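To: shared-workshop list
From: Osamu Arai
Date: 26th March
Subject: Re: Gripper pads and the paper cup problem

Hello everyone,

Thank you for the many answers to my last message. I will reply to the most useful one here, and I hope the list software keeps the quoting in order.

> Osamu, I think your trouble is the closing force and the pads are
> innocent. With the Trirklow controller we had the same behaviour
> on our bench. The default force is much too high for anything made
> of paper. Put the limit down by half and then look where the
> fingers touch the cup. If they touch close to the lid, the lid will
> lift off. Also, which colour of pad do you have now? The grey ones
> were too hard.

I have now the green ones, the soft type from Bortolotti, on both fingers. The force limit in the controller is a plain number without any unit, which I find a strange choice. It stood at 1,095 when I received the unit. I have tried many values below this, and at present I keep it at 469. With this setting the fingers close on a cup with the lid on it, and the paper is not crushed. I close them on the lower part of the body, as was advised, so that the pads stay well away from the rim.

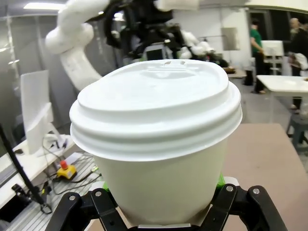 Issue 2

For those who asked about the linkages: they are the black plates of the Surkell kit, and I have not changed the geometry. I only replaced the pivot screws, because the original heads were soft and my hex key was turning inside them. Please do not tighten the new ones fully. If you do, the finger becomes stiff at the end of its travel and the motor current rises, and then the controller believes it has already caught something. I lost a whole evening to this. A small drop of thread lock and a quarter turn back is enough for me.

The second matter is the approach to the table. My first program came down straight from above, and this is fine for a cup standing alone. For a cup in a cardboard box it is more difficult, as the wall of the box is in the way of one finger. I changed the program so that the arm stops first at a waiting position with the fingers fully open, and only then turns the wrist to agree with the angle of the box.
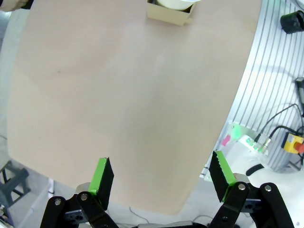
The waiting position must be high enough that the open fingers pass over the wall of the box also when somebody has put it down crooked. I measured from the tabletop to the highest lid and added the width of my hand. It is not very scientific, but I prefer a slow arm to a torn box. The camera on the wrist has a wide lens and it bends the edge of the table into a curve, so please do not take distances from the picture without calibration. I use the Stomau calibration sheet, printed on normal paper and glued to a flat board.

A carrier with 2 cups is harder again. A cup can lean in its compartment, and then the centre of the lid is no longer above the centre of the base. If the program aims at the lid, the fingers arrive too far to one side and one pad touches before the other. My plan is to take always the nearer cup first and to let the fingers close slowly.
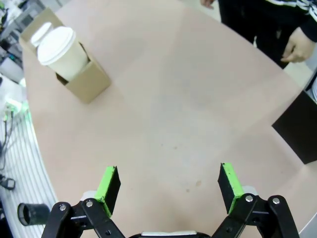 Can the same pads be used for cups without a lid?
They can, but an open cup is much softer at the top, so lower the force limit again and hold the cup nearer to its base.

I will put my settings file in the shared folder when I have cleaned the comments, which are at the moment half in Japanese. If someone has a spare pair of the green pads, I would gladly buy them or trade for the grey ones.

With kind regards,
Osamu Arai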